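## 4. Keeping the bottle: second lives of drinks packaging in Perkasdale

Most work on household plastics stops at the bin. Ours began there, and very quickly moved back indoors, to the windowsills, sheds, sports bags and bathroom shelves where bottles go when their first contents have been drunk. This was by far the most enjoyable part of the study, and the diaries are much richer than we had dared to hope.

The 23 households taking part were asked to make a short entry each time a drinks bottle was refilled, moved to another room, lent, or finally thrown out. They made 1243 entries between them. Some are a single word ("shed"). Others run to half a page, with sketches, and one household in Kasthorpe kept a running argument in the margins over whether squash leaves a smell.

### 4.1 The cap matters more than the bottle

We had expected size to decide which bottles were kept. Size hardly came up. What people wrote about, again and again, was the cap. A bottle with a plain flat cap was treated as packaging and tended to leave the house with the recycling. A bottle with a raised drinking cap was treated as a thing in its own right, close to a cup or a flask, and people were visibly cross in their handwriting when one went missing. Figure 2 shows a bottle with a raised cap, clear plastic above and green in its lower part. 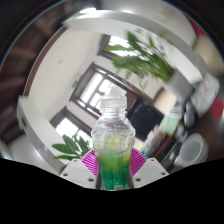
**Department of Home and Packaging Studies, Kasthorpe**

The word that diary keepers reached for most readily was "proper". A proper bottle can be opened with one hand, stands up in a car door and can be given to a child on the back seat. Several households moved a favourite cap from bottle to bottle, so that the body was replaced and the cap carried on. We find this delightful, and it also causes real trouble for the way reuse is normally measured. If the cap has outlived four bodies, is that one bottle or several? Our coding scheme treats the body as the unit, following the earlier Carnov study so that the two sets of results can be compared, but we recorded cap swaps separately and would urge others to do the same.

Caps were also the main reason for giving up. Entries on disposal mention leaks, a spout that had gone stiff, and above all the difficulty of cleaning under the ridge where the cap meets the neck. Scratches and dents on the body were mentioned too, usually with some affection.

### 4.2 Colour as a household code

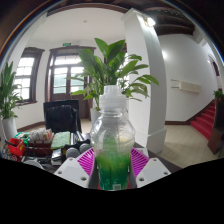

Colour turned out to be a quiet system of ownership. In homes with two or more children, each child usually had a colour, and the colour might come from the drink, the sleeve, a rubber band or a dab of nail varnish. Parents rarely set these rules. They grew up by themselves and were then defended with great force! One diary records a whole afternoon spent settling who was green.

Adults used colour in another way, as a warning. Bottles holding plant feed or screen wash were marked in strong colours and kept on high shelves, and many people told us at interview that they would never put such a liquid in a bottle with a drinking cap. A few admitted that they had done so in the past. Safety leaflets tend to speak of "food containers" in general, and our households would draw the line more finely, at the cap once again.

### 4.3 Where bottles rest between uses
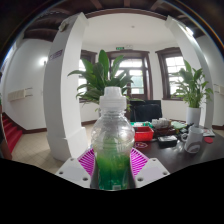 The draining rack was the great meeting place. Bottles stayed there far longer than plates did, often overnight, and the rack served as a store from which the next day's bottle was picked. Homes without a rack kept fewer bottles, whatever the cap, and we had not seen this link made before. It came to light only through the diaries, as none of our interview questions had asked where things dry.

The D'Amico scale, which scores kitchen storage from the floor plan alone, missed the rack completely. We therefore added a simple yes or no item for drying space to the January follow-up, and rates of keeping are given in Section 5 per 1000 bottles bought, with and without that item.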